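Subject: Re: [homekeeping] Towels, again (folding vs. rolling)
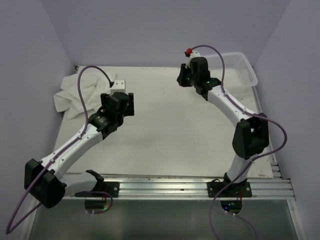
Gunvor, I tried your way over the weekend and I'm sold! I had always folded my towels in half first and then fought with the bulky edge. Thirds the long way, then in half, then in half again, and the whole stack sits flat on my shelf. I did nearly 500 of them when I worked at the guesthouse in Masham, every one the wrong way (well, my way).

One thing I'd add: give each towel a good hard snap before you lay it down. A towel that has been sitting in a heap keeps its creases, and the snap gets most of them out. Then smooth from the middle toward the corners with your flat hands. So satisfying!

Does anybody do bath mats like this too? Mine spring open.

Luana Dantas

Gunvor Tveit wrote:
> Rolling looks pretty, but my rolls fall over by supper time.
> I went back to folding in 3, fold side facing out, and
> plain white towels look best of all that way. Try it on one
> shelf and tell us how it goes.
> Gunvor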